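About Pillai Madigan

Who we are

Pillai Madigan is a criminal defense firm. If you are reading this page at two in the morning because somebody you love has just been booked, skip it and call the night line. The rest will still be here when things calm down.

The firm was started by Gearóid Madigan, a former prosecutor who got tired of winning cases he had doubts about, and by a partner named Pillai who retired to keep bees and left us the first half of the letterhead. We kept the name. New stationery is expensive, and the bees are doing well.

We handle felony and misdemeanor charges in state court: drug cases, assault, theft, weapons, drunk driving, probation holds, and the occasional dispute between neighbors that got out of hand over a fence. We don't do divorces. Gearóid did one once and still won't drive past the courthouse where it happened.

Our people

Saskia Doolan runs our trial team. She has tried more than 60 cases to a jury and reads every police report twice, the second time with a ruler. Prosecutors describe her as thorough, usually with a sigh.

Keith Hoani handles search and seizure motions. If officers opened your trunk, your phone or your garage, Keith would like to know exactly how they came to do that. He can talk about warrants for up to 25 minutes without notes, and the judges have learned to schedule around it.

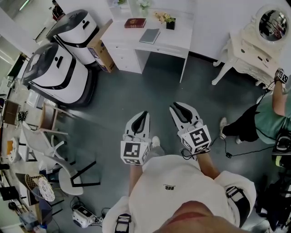
Hand-held grippers, one in each hand.

Úna Cullinane is our investigator. She finds witnesses, pulls store video before it gets erased, and knocks on doors that have not been knocked on politely in some time. She came to us from insurance fraud work at Kaltwood, where she says people lied with more imagination.

Finbarr Mac Suibhne answers the phone. He will ask for your name, the county, and the next court date, in that order, and he will stop you if you start telling him what happened. Save that for a lawyer. Jail phones are recorded, and your cousin is not covered by privilege.

What we charge

Most cases are a flat fee, quoted in writing after the first meeting. A simple misdemeanor starts at $2000. Felonies cost more, and trials cost more again, and we will tell you the number before you sign anything. Payment plans are available. We do not take boats — please stop offering.

What we won't tell you

We won't promise a result. Any lawyer who guarantees you a dismissal over the phone is selling something, and it probably isn't a dismissal. We will tell you what the charge means, what the state has to prove, and what we would do in your shoes, even when you'd prefer a different answer.

Finding us

Our office is on the second floor of the Sarkinen Building, above the bail bondsman and across from the county jail, a location chosen for convenience and certainly not for the view. The elevator is scheduled for repair in June. Until then, call ahead if stairs are a problem and one of us will meet you on the ground floor.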